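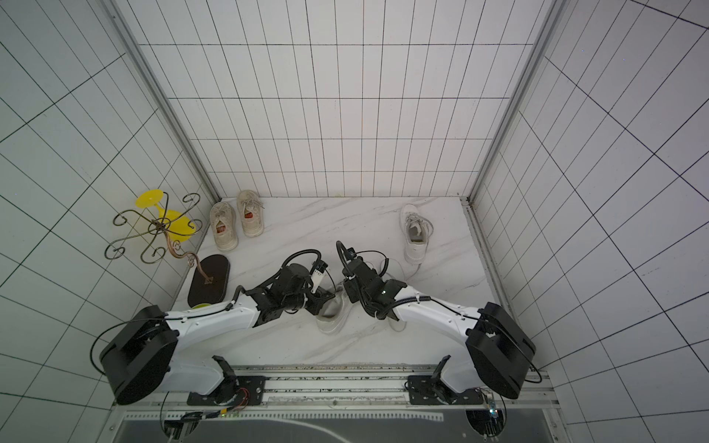 The bakery in Tavton opens at six, but the woman who runs it is there at half past two. When I came to speak with her on a Thursday, at nine in the morning, she had already finished the hardest part of her day, and she ate a cheese roll standing up while I sat on the only chair.

She took over the shop four years ago from an old couple who wanted to stop. Before this she worked in the accounts office of Perkov, the transport firm, on the other side of the river. I asked her if it was a big change.

"My feet noticed it first," she said. "In the office I sat for eight hours and my back hurt. Now I stand for eleven and my feet hurt, but the back is fine. I was also very bad at it in the beginning. I could bake at home for my family, and I thought that a shop is the same thing with more flour."

The first winter was difficult. The rye bread came out heavy in the middle, and the customers, who had bought the same loaf for many years, told her so without much kindness. One man brought half a loaf back every week for a month and put it on the counter. She did not argue with him. She gave him another one and asked him to tell her if it was better.

"In March he kept the bread," she said. "He didn't say anything, he only stopped coming back with it. So I knew."

I wanted to know what she had changed. She explained that the starter was kept too near the door, where it was cold every time a delivery came. She moved it to a shelf over the mixer and began to write down the temperature of the water each night in a school notebook. She has filled 4 of these notebooks now. I was allowed to look in one. Most pages are numbers, but in some places there is a remark, for example "too sour, but good with soup".

On a normal weekday the shop sells 126 loaves, and on Saturday it can be some 400 pieces if you count the rolls and the small buns with poppy seeds. She buys her flour from a mill in Dunmore, and she goes there herself twice a year. The miller would send it to her without the visit, but she likes to put her hand in the grain and to ask what the summer was like.

"The flour is different every year," she told me. "The people think it is always the same because the bag is the same. After a wet harvest I have to use less water, and the dough sticks to everything, to the table, to my sleeves. I have found it in my hair in the evening."

We were interrupted by a girl in a school coat who wanted two plain rolls and had the coins ready in her glove. Then a van driver came for a box that was ordered for the café at the station. The baker knew both of them, and the café order she packed without looking at the paper.

I asked about prices, because several readers wrote to us about this after our last article on the market hall. She was quiet for a moment. The electricity bill has gone up twice, and butter even more. She put up the price of the sweet things but she has left the rye loaf as it was.

"For some of the older people this loaf is the shopping. They don't buy a cake. If I make this bread expensive, I would have to look at them every morning, and I don't want it."

There was an offer from Farkier, who have shops in three towns near here, to buy the bakery and keep her as manager. She read the letter, thought about it over one weekend and answered no. She says that the money was fair and that the people were polite. The difficulty was that the dough would come frozen from a central kitchen.

"What would I do at half past two?" she said. "Sleep, my husband told me. Maybe he is right. He is the one who wakes up from my alarm."

He helps with the oven on Saturdays. Their son, who is fifteen, prefers to sell, and she admits that he is better with the customers than she is.

In April she wants to close for one week, for the first time since she began, to have the floor of the bakehouse repaired. She has not told the customers yet. She asked me if the article would come out before the notice goes on the door, and I said that probably it would. She laughed, wiped the counter and said it was all right, then they would have more time to put bread in the freezer.

283 shares
4 comments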